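Okay, short thread on house rules for robots around people's stuff, because I keep getting asked (hi Kinyua folks!) 🧵

1/ Write down the stop rule before anything else. Ours fits on one line: anyone in the room can call a stop, and no one has to justify it.

2/ Cables. Every pre-run sheet I've ever inherited skips the floor! Mwanaisha added a line for it in November and now I won't sign a sheet without it.

3/ Soft stuff and hard stuff get separate grip limits. A sandal forgives you — a cup won't. Please don't copy one number across both.

4/ Log the boring runs too. We keep 60 seconds either side of every grasp, and Bakari reads 6 of them each morning with his coffee.

5/ Re-check the wrist view every 1000 grasps. I used to say 2000 — I was wrong, sorry Akinyi.

6/ Shoe rack and dish rack, same rules for both:
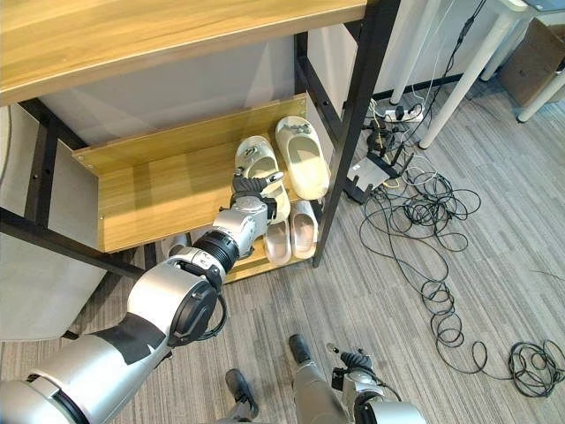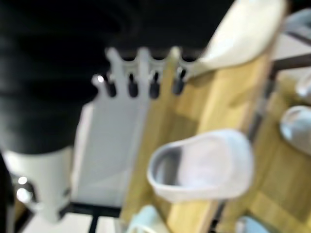

Sandal in hand in the first one, dish rack from the wrist in the second. Rule 3 in two pics!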